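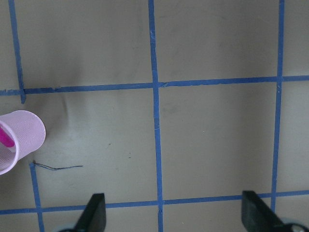
24/02/2026

The bids for the Kosik substation were opened this morning. Two came in, from Jurero and Lodhi. Kandodico had paid for the documents and then sent nothing. Nimal Bandara read the prices out and I wrote them down. Jurero is lower by almost 1000 a month on the maintenance part, but wants the state to keep the old debt. Lodhi will take the debt and asks for 20 years. 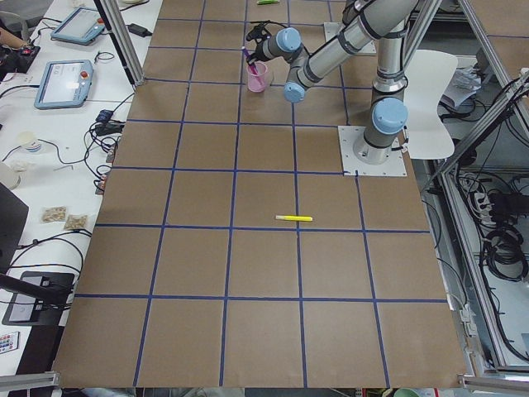
Table with the yellow highlighter.

Had soup at my desk. The union called after lunch about the pensions and I said they would get a letter. Nimal thinks the sale will close in March. I doubt it, as the land papers are still with the court. Wrote up the minutes until six and took the bus home.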